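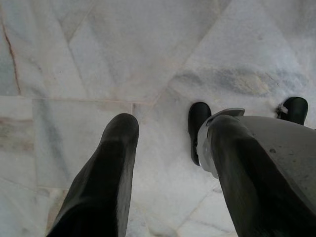

Home | Guides | Visits

How to get the most out of a robot open day

I went to the Rodov home robot day in January and had a great time, so here's how I'd do it again.

1. Book early. There were 44 spots, and mine was a 14-minute slot.

2. Pick one chore and stick with it. I asked about keys, like everybody with a hallway!

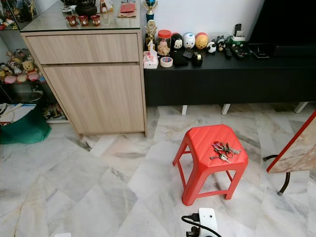
Grevoven wrote in to say the slot is too short for that, and to ask for something soft first, like a sock.

Fair point - I'd still go for keys, but do bring a sock.

3. Get down low and look at the fingers (knees permitting). Ask what they're coated with and how often they get changed.

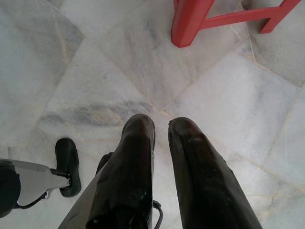
Gripper open over the tiles, red stool up top.

4. Write down your questions before you leave home. I forgot nine of mine.

300 shares | 9 comments

Related:
Karaca arm: first setup
Drultico demo day notes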